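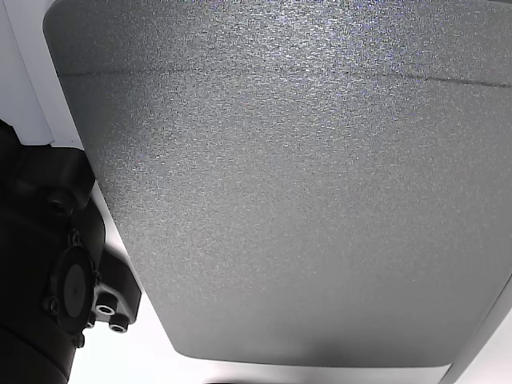 砂纹涂层的外壳，验收时比光面涂层多看哪些地方？

多看圆角、下缘和拼缝两侧。大平面上的砂纹一般比较稳定，颗粒偏稀、偏密或者堆积，多半先出现在曲率变化的位置和两段壳体相接的位置。

Jurkbridge 壳体涂装车间参观记录

2023年8月24日，车间对外开放，我们从前处理区进，从包装区出，中间在比色间停留的时间最长。接待并讲解的是涂装工艺负责人 Leif Bergmann，检验部分由 Ásdís Mogensen 讲。以下按参观路线整理，涉及配方的内容对方没有给，文中也不写。

一、前处理

来件是成型后的曲面壳体，表面已打磨，但打磨痕还能用手摸出来。车间对打磨的要求低于光面件，理由是砂纹能盖住细划痕。Bergmann 补充说，能盖住的只有细划痕，凹坑和波浪盖不住，因为大曲面上的颗粒反光会顺着基面起伏走，斜着看反而更明显。所以凹坑在这一步必须补平，补完再统一打磨一遍。

清洗之后吹干，边缘翻折处单独吹。翻折处存水是他们过去返工的主要原因之一，现在挂件角度改过，开口朝下，水能自己流出来。挂具接触点选在装配后看不到的内侧。

二、底漆与砂纹面漆

底漆为深一度的灰，比面漆略暗。选暗底的考虑是颗粒间的低处会透出一点底色，对比强一些，砂纹看起来更清楚；底色太亮时，整面发白发平。

面漆分2遍。第一遍薄喷，只求均匀覆盖；第二遍出颗粒，喷涂压力低于第一遍，漆料到达表面时已经部分干燥，堆成细小的凸起。两遍之间静置30分钟。问到静置时间能否缩短，答复是夏天试过，颗粒会向下缘流，下缘变成一条偏光滑的带，后来没有再试。

颗粒感主要受三个因素影响：压力、距离、漆料黏度。车间固定距离，黏度每班开始时测，只把压力留作现场调整的参数。这样做的好处是出现偏差时容易查。缺点也明显，换色之后头几件经常偏粗，这些件留作内衬或样板，不进成品。

圆角是难点。喷幅扫过圆角时，同一时间落在单位面积上的漆量与平面不同，容易出现角部发密、角旁发稀。车间的做法是先处理圆角，再带平面，平面的边界压到圆角上一点。我们看了同一型号的新旧样板，旧样板角旁有一圈较浅的灰，新样板基本看不出来。

三、烘烤与冷却

烘道入口和出口各有一段缓冲，避免大件骤热骤冷。壳体面积大，局部升温过快时，薄处和厚处的颜色会差一点，这种差别在灰色上比在黑色上容易看出。冷却段不允许叠放，也不允许用手触摸外表面。砂纹面没有完全固化时，指压会把颗粒顶端压平，留下发亮的印子，之后无法修，只能整面重喷。

四、比色间

比色间的墙面和台面都是中性灰，灯的位置可以移动。Mogensen 用同一块样板演示了正照和侧照。正照时砂纹接近一种均匀的灰；灯移到侧上方后，迎光处的亮点变多，凹处变暗，背光的弧面整体沉下去。她的要求是，两种照法都要看，并且以侧照结论为准。

颜色判定不看单点。砂纹面用仪器读数时，探头落在颗粒顶端还是凹处，结果会跳，所以读数取多个位置再平均，数值只作参考，最终还是与标准样板并排目视。标准样板平时放在避光抽屉里，用完即收。样板背面写有启用时间，上一次更换在4月。

亮点是否带色，是客户问得较多的问题。银灰漆料里如果含有金属或珠光成分，强光下个别亮点会偏蓝或偏紫，换个角度就消失。车间把它归为材料特性，不作缺陷处理，但要求同一套壳体的各段用同一批漆，否则拼在一起时，一段带色一段不带，分界很清楚。

五、拼缝

拼缝检验放在试装台上做。两段壳体合拢后，先看缝是否连续，再看缝两侧的明暗是否衔接。细缝在浅灰面上是一条深线，宽窄稍有变化就很显眼，长缝尤其如此。沿曲面走的缝本来就会有弯度，判断时要和图纸上的分模线对照，不能拿直尺去量。

缝口处的涂层厚度需要控制。喷得过厚，合拢后两边互相顶住，颗粒会崩落，露出底漆；喷得过薄，缝口棱线容易磨穿。车间在缝口内侧贴遮蔽带，外侧正常喷，撕带的时间定在烘烤之前。撕得太晚，边上会拉出一条锯齿。

我们在试装台旁看到一套待返工的壳体，标签上写的是缝上侧偏暗。Mogensen 的判断是两段的挂件方向不同，第二遍面漆的入射角不一致，造成颗粒朝向有差别。返工方案是两段一起重喷，不单独补一段。

六、清洁与包装

砂纹面的清洁比光面麻烦。纤维布会被颗粒挂住，留下毛絮，车间改用软毛刷加吹气，油污用稀释的中性清洗液，擦拭方向保持一致，不打圈。酒精可以用，但停留时间要短。

包装用不掉屑的软膜直接贴面，外面再加泡沫。下缘和圆角另加护角，护角内衬也要软膜，早先用裸泡沫，运输振动后角上的颗粒被磨亮。成品架上当日存放的壳体为700多件，按颜色批次分区，同套壳体绑同色标签。

七、几点记录

1. 凹坑处理应提前到打磨前确认，不宜寄希望于砂纹遮盖。
2. 我方现行的检验条件只写了照度，没有写光源方向。建议补充侧照要求。
3. 同套同批漆的规定可以直接采用，需要和采购核对最小批量。
4. 缝口遮蔽带的撕除时机，我方与对方相反，要做对比样件。
5. 清洁方法中关于擦拭方向的说法，对方没有提供试验数据，暂按经验处理。

未能看到的部分：漆料调配间当天不开放；耐磨试验只看了报告封面，没有看到曲线。Bergmann 答应后续寄来2块样板，一块正常，一块静置时间不足，收到后与我方样板一并放在比色台上比较，结果另附。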